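Skiso 814 Anti-Static Bench Mat

Home > Workshop > Bench and Floor Protection > Mats

Item no. 814
In stock, ships from Timport

The Skiso 814 is a two-layer rubber mat for electronics repair benches. The top layer drains static slowly to ground. The bottom layer is conductive and grips the bench so the mat stays put when you slide a heavy case across it.

The top surface takes short contact with a soldering iron tip up to 400 °C. Longer contact will leave a mark. Flux and most cleaning fluids wipe off with a damp cloth. Do not use acetone.

What's in the box
Mat with two snap studs fitted
Ground cord with ring terminal
Wrist strap, adjustable
Printed setup sheet

Specifications
Material: nitrile rubber, two layers
Thickness: 2 mm
Colors: gray, blue, green
Finish: matte, low glare
Warranty: 5 years

Setup
Unroll the mat and leave it flat overnight before first use. Mats stored in the cold (we get calls about this every February) take longer to relax. Connect the ground cord to the left or right stud, then to a grounded point. The wrist strap goes on the other stud. Test the connection before you start work.

Cutting to size
Use a sharp utility knife and a steel rule, and cut from the top side. Keep the studs at least a hand's width from any edge. If you need a stud moved, the Kovács stud kit fits this mat and is sold separately.

Shipping and returns
Orders placed before 2 p.m. leave the same day. Mats ship rolled. Uncut mats can be returned in the original tube. Cut mats can't be returned unless faulty.
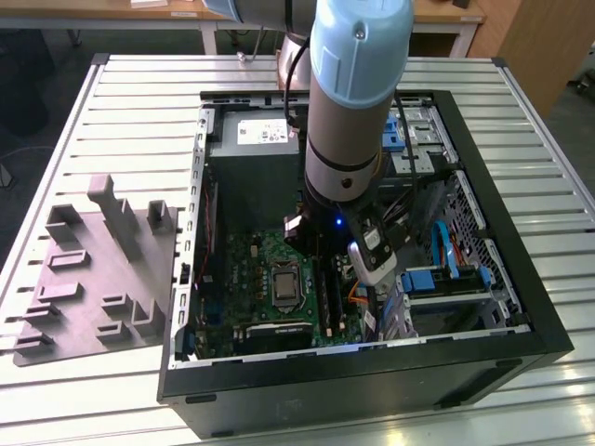
Desktop tower on its side with the side panel off, motherboard exposed.

Customer review
"Replaced an old Hokis mat that had gone shiny and curled at the corners. The Skiso lies flatter and small screws are easier to find on the gray. The cord could be longer. I ended up moving my ground point closer to the bench." Réka Bodnár

Related items
Kovács stud kit
Skiso replacement ground cord
Skiso mat cleaner, spray bottle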